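Worktop Breakfasts: read me first

Hello! This is the notes file for Worktop Breakfasts, my collection of pictures of breakfast things on kitchen counters. It started as a folder called "eggs" and got out of hand (I do like an egg). Version 2 has 568 pictures, and I've finally sorted them into folders that make sense to somebody other than me.

What you'll mostly find is plates, bowls, mugs, chopping boards, fruit and the odd bit of cooked food. I tag by object first and colour second, so a mug is "mug, yellow" and never "yellow mug". Please keep to that if you send me corrections!
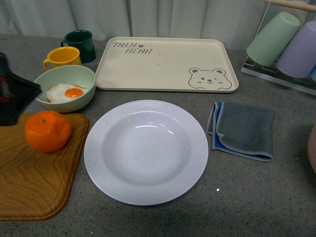

Sample from the "counter, speckled" folder: soup plate, fried egg in a green bowl, orange on the board, two mugs.

A word about plates and bowls, as I changed my mind on this one. Anything with a wide rim and a well in the middle is now tagged "plate, soup", even when it's fairly deep. In version 1 I had them down as bowls and the search was a complete muddle. Mugs that overlap get a tag each, and food gets its own tag as well as the dish it's in.

Folders:
tedau - 300 pictures, plain and speckled counters
oksanen - 200 pictures, mostly tables and trays
irker - the rest, still being tidied

Known problems: small citrus is all tagged "orange" for now, mandarins included. The Irker folder also has some doubles I haven't weeded out yet.

Use it for whatever you like, just mention Dallora, the name I put all my collections out under.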